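Gripper stops short of the door button after I moved the microwave

Celari Users Help > Arms and Grippers > Setup and Calibration

Posted by Ottó Kun

I have one arm set up in front of a small microwave for a door and button routine. Last week I took everything off the table to clean it and put it back by eye. Since then the arm goes to its old positions but the fingertips end up short of the door release. The start button is also off, but less. The wrist light is green the whole time and I get no fault.
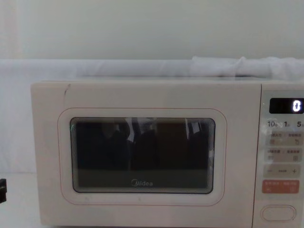
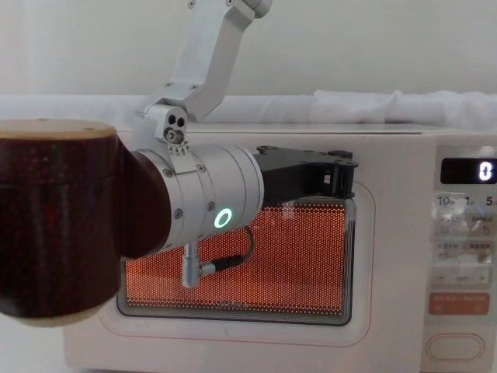
The microwave on its own, then with the arm at the door window.

What I have done so far: restarted the controller, ran the homing routine twice, loaded the July backup of the positions. No change. The routine has 19 saved positions and I would like to avoid teaching every one of them again. Is there a way to shift them all together, or is this something wrong in the arm itself?

Posted by Catrin Jarman

Your arm is probably fine. If a joint had lost its zero you would normally see the error change as the arm moves to different parts of the table. Check that first. Pick a fixed mark on the table that has nothing to do with the microwave, one you have a saved position for, and send the arm there slowly. If it lands where it used to, leave the joints alone and do not home it again.

After that it is a matter of the work frame. I don't know how your positions were saved. If they were saved against a frame on the microwave, you only have to teach the frame:

Push the microwave to where you want it to stay and fix two stops against it, one at the back and one at the side. Double-sided tape under the feet is not enough, the door button pushes the whole oven back a little every time.

Jog to three points on the front. I use two corners of the window outline and the middle of the oval button at the bottom of the panel. The outline is easy to find again and it doesn't move.

Save the frame under a new name — keep the old one until you have run the whole routine.

Run at the lowest speed with your hand on the stop. Watch the gripper body near the door as well as the tips. On mine the tips were clear and the body touched the glass.

If the positions were saved against the robot base, you have to convert them first. The position editor does it under Tools, Change Reference, but it needs the old frame. Measure from the old marks on the table if there are any left.

You said the start button is off by less than the door release. That makes me think the oven is turned or tilted as well as moved, so three points, not one. Also look at the cable under the wrist while you jog. It should have enough slack to follow the wrist without catching on the door.

Posted by Gergely Csizmadia

just move the microwave forward until it hits. worked for me

Posted by Ottó Kun

Thanks Catrin. The table mark was right on, so it was the microwave. Positions were on the frame, luckily. I screwed down two stops and taught the three points, and the door release is good now. The minus button still needs a small touch-up and I will do that one by hand. Gergely, I tried that before I posted and then the start button was worse.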